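KEDLOW PUBLISHES RESULTS OF SIDE-BY-SIDE GRIPPER TRIAL, INCLUDING THE ONES IT DIDN'T LIKE

Oct 28, 2019

Kedlow, which builds and sells small robot work cells, today released the full results of a trial comparing two-finger grippers on ordinary desk and shop supplies. The company ran 4,000 picks over the month of September and is making all of them public, drops included. Its sales department was consulted and asked for a shorter report.

The trial pitted two gripper designs against each other on the same arm. The Palma is Kedlow's own, with wide-opening fingers and soft pads. The Barnano is a stiffer, narrower model that the company has carried for some time and had been planning to retire. Each made 2,000 attempts, using the same Flikinier controller, the same wrist camera and the same settings for speed and force.

The object set had 21 items, chosen by walking through the office and taking whatever was on people's desks. It covered markers, tape rolls, a stapler, several mugs, a computer mouse and a bag of rubber bands that is now spoken of in low voices. Most are back with their owners.

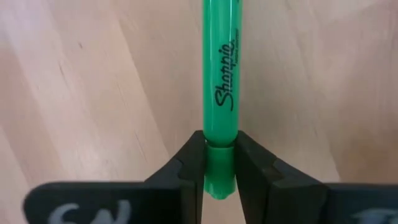 Round, smooth barrels proved harder than the company expected. The Palma did well with mugs and tape but let slim objects turn in its grip, so that a pen picked up straight could arrive at the bin pointing at the door. The Barnano held the same pens steady and then struggled with anything wider than a coffee cup. Kedlow had hoped for a clear winner and would have preferred to choose which one.

Both grippers failed on the rubber bands. The company considers this the fairest result in the report.

A pick was scored as good only if the object was lifted, carried to the far side of the table and set down in the position it was picked up in. Dropping an item in the right place by accident did not count, despite an appeal from the Palma design group. Attempts stopped by the controller were logged on their own and are listed in a table at the back.

The final 300 picks for each gripper were run with the wrist camera turned off and the arm working from stored positions alone. Scores fell for both. The Palma, with its wider opening, was more forgiving when an object had been set down slightly out of place, a point its designers have asked to see mentioned in this release.

As a result of the trial, Kedlow will keep the Barnano in its catalog and will offer it with the same mounting plate as the Palma, so customers can swap one for the other without removing the camera. A revised Palma finger with a shallow groove for pens and markers is being tested now.

The report, the object list and the pick logs can be requested from any Kedlow sales office. The sales offices have been told to say yes.

About Kedlow

Kedlow makes robot work cells for small shops, labs and packing rooms. It supplies arms, grippers, cameras and controllers as complete kits or as separate parts.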